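Home Diary Collections Visiting Contact

Reading time: 3 min

Store Diary
October 17, 2021

The sorting of the small-items store at Siltesbridge continued today. The building was closed to the public, which allowed the long table to remain set up from morning until late afternoon. The purpose of the present work is to reduce the number of mixed bins in the store, and to ensure that every item kept is placed with others of its kind before the winter loan period opens.

The store register stood at 2,412 items at the start of the day. This figure includes the toys and play pieces received from the Woltness branch when its reading room was reduced in size. Those items arrived without a list and were entered by type only, so that a soft toy, a building block and a piece of dress-up clothing may share a single line. It has been agreed that such lines will be divided as each bin is dealt with.

Work began with the shelving on the north wall. The lower shelf was cleared and wiped, and the shelf labels were replaced with the larger kind supplied by Ostrowski. The adhesive on the previous labels had failed in several places, and two labels were found behind the radiator. The new ones were applied after the shelf had been left to dry for 30 minutes.

Attention then turned to the mixed bins. The practice adopted last season remains in force: one bin is worked at a time, and no second bin is opened until the first has been settled. Soft items are taken to the fabric shelf, blocks to the drawers, and anything that cannot be identified is placed in the tray by the door for a second opinion. The tray was emptied at noon and again at closing.
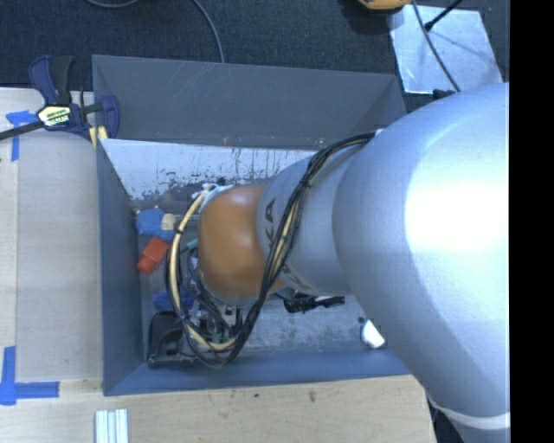 Should a bin be washed before items are returned to it?
A bin should be washed whenever soft items are to be kept in it, and wiped with a damp cloth in all other cases.

The condition of the bins themselves was raised again. Several have served for many years, and marks on the inside surfaces no longer come away with ordinary cleaning. A scuffed floor is acceptable for blocks and other hard pieces. Plush and foam are to go into the newer containers ordered from Munavau, of which 13 have been delivered. The remainder of the order is expected before the end of October, and space for it has been reserved under the window.

Some time was given to the question of small objects without a clear home. Under the former system these were held in a drawer marked "Other," which had become difficult to close. The drawer has now been withdrawn from use. Its contents were spread out, matched where possible with incomplete sets, and otherwise entered as single pieces. Four wooden animals were reunited with the Woltness farm set, and a missing puzzle corner was recovered. The puzzle may now be lent again.

Less progress was made with the dress-up clothing. The shoes in particular are troublesome, as pairs were separated in transit and the sizes are worn away. It was decided to tie each confirmed pair together by the laces or with cotton tape, and to hold single shoes until the last of the Woltness cartons has been opened. No single shoe is to be discarded before then.

The table was cleared at half past four, and the clamps were returned to the hook board. One clamp has a stiff screw and has been set aside for oiling. The floor was swept, the cartons flattened, and the key entered in the book. The register has not yet been amended for today's transfers. The entries will be made tomorrow morning, before the drawers for the wheeled toys are begun.

Contact the Store Office | © Siltesbridge Lending Store | Back to top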